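Unit 7: Can Machines Do Chores Yet? Soft Goods and the Laundry Problem

Notes prepared by Seo-ah Shin. Read before the September lab section. Problems are at the end.

7.1 Where things stand

Robots have done factory work for decades, mostly with rigid parts held in known positions. A steel bracket has six numbers that describe where it is. Once those are measured, the grasp, the path and the release can be computed and repeated. Floor-cleaning robots work in homes because the task was cut down to fit the machine: flat surface, one tool, few consequences if a spot is missed.

Laundry does not reduce this way. A piece of cloth has no fixed shape. Its state after each grasp depends on stiffness, friction, weight, and how it was lying before. Two grasps one inch apart on the same hem can give different results.

For this course a chore counts as "done by machine" if all three of the following hold:

(a) the item starts in an arbitrary state, such as dropped in a pile;
(b) no person corrects the item during the task;
(c) the result would be accepted by the person who normally does the chore.

Most published folding demonstrations meet (b). Fewer meet (a). Condition (c) is seldom tested.

7.2 Grasping cloth with two fingers

A parallel-jaw gripper closes two flat faces along one line. On cloth it can pinch an edge, a corner or a raised fold. It cannot easily pick up the middle of a flat sheet, and it cannot feel how many layers it holds unless a sensor is added.

Layer count is the usual failure. At a corner with binding or piping, several thicknesses meet in a small volume. The jaws close on all of them and hold well, but the planner may have wanted only the top one. Thick, padded fabric makes this worse, as the gap between the jaws says little about the number of layers. Note where the gray seam strip ends in the grasp below.

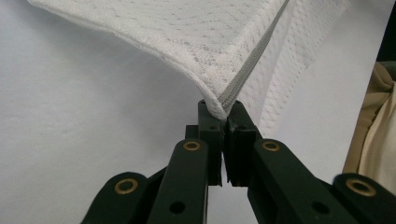
7.3 Two hands, one surface

Almost every folding step needs two contact points. One holds or tensions while the other moves. The two can also trade roles partway through, which is called a regrasp. People regrasp constantly and rarely notice it. For a controller, each regrasp is a new estimate of the state of the cloth, with new error.

Mesh adds a sensing problem. A depth camera may return the table behind the mesh, the mesh itself, or a mix of the two. Borders and seams are more reliable features than the open panel, and a planner should look for them first. A mesh bag laid flat on a pale board has low contrast everywhere except at the borders and any label or strip sewn on.

Using hand-held grippers separates two questions. The person supplies the planning and the arm motion; the jaws limit what contact is possible. If a skilled person cannot finish the fold through the jaws, better software will not fix it. If the person can, the hardware is adequate for that item and the remaining gap is in perception and control.

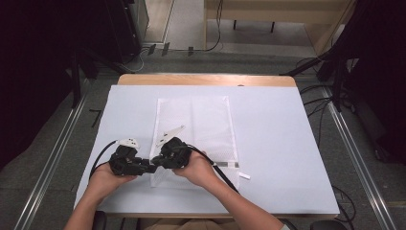
7.4 Cost and rate

Consider the Oltska folding cell, used as the worked case in this unit. Jae-hoon Um's trial log covers 3372 attempted folds on mixed items. Of these, 776 ended with a person stepping in, or 23 percent. By condition (b) those attempts fail outright.

A 77 percent rate sounds usable until steps are chained. If a load has ten items and each succeeds independently at 0.77, the chance of finishing the load without help is 0.77 to the tenth power, or 0.073. In practice failures are not independent (thin items fail together), so treat that figure as a rough guide only.

Shop-floor work is more forgiving. A worker can tend several cells and clear faults as they come up. At home there is one machine and one person, and clearing a fault may take longer than folding the item by hand.

7.5 Problems

1. Name a household chore that meets (a), (b) and (c) today with a machine you could buy. Defend each condition separately.

2. A cell must finish a ten-item load without help nine times in ten. Find the required success rate per item, assuming independence.

3. Propose a way to tell one layer from two in a closed two-finger grasp. State what it would do on padded fabric and on mesh.

4. For a flat mesh bag, list the contact points you would use to fold it in half lengthwise. Mark each regrasp.

Answers to 2 and 4 are due at the start of lab.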